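Taller de Acústica Doméstica
Apuntes de la sesión 3: escuchar la propia sala

Bienvenidos otra vez, y gracias a quienes mandaron sus croquis después de la sesión anterior (¡qué salones tan distintos tenemos todos!). Hoy dejamos un poco de lado las fórmulas y nos dedicamos a algo que me gusta mucho más, que es aprender a oír el sitio en el que vivimos antes de comprar nada.

Empecemos por la palmada. Poneos en el centro de la habitación, dad una palmada seca y prestad atención a la cola del sonido. Si oís una especie de aleteo metálico, tenéis dos paredes paralelas y desnudas devolviéndose el sonido como una pelota. Repetidlo en las esquinas, en el pasillo, en el baño, donde queráis, y apuntad lo que notéis con vuestras propias palabras, que luego las compararemos con las de los demás.

Recordad también que el oído humano alcanza, en el mejor de los casos, desde los 20 Hz, y que los problemas más tercos de una sala pequeña suelen estar por debajo de los 80 Hz. Ahí una cortina hace poquísimo. Lo que sí ayuda es mover el asiento: a veces basta con adelantarlo un palmo para que un bajo que retumbaba se vuelva agradable.
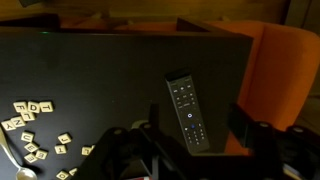
Fig. 1. Superficie lisa y oscura en primer término; detrás, un sillón tapizado en naranja.

Las superficies duras y lisas reflejan sobre todo los agudos, mientras que los muebles con relleno los absorben en parte, según su grosor y la tela que los cubra. Por eso una sala vacía suena tan áspera el día de la mudanza y se va calmando a medida que llegan los sofás, las alfombras y los libros. Los libros, por cierto, son estupendos, sobre todo si están colocados sin demasiado orden, porque los lomos desiguales dispersan el sonido.

Ejercicio para casa. Escoged una pieza que conozcáis muy bien, mejor si tiene voz y contrabajo, y escuchadla desde tres puntos distintos de la habitación, siempre al mismo volumen. Anotad en la hoja Ola (la que tiene las columnas de graves, medios y agudos) qué cambia en cada punto. Con unos 36 segundos de música por posición tenéis suficiente, aunque si os quedáis escuchando el disco entero tampoco os lo voy a reprochar.

Traed la hoja rellena a la próxima sesión, junto con las medidas de la sala: largo, ancho y alto, en metros.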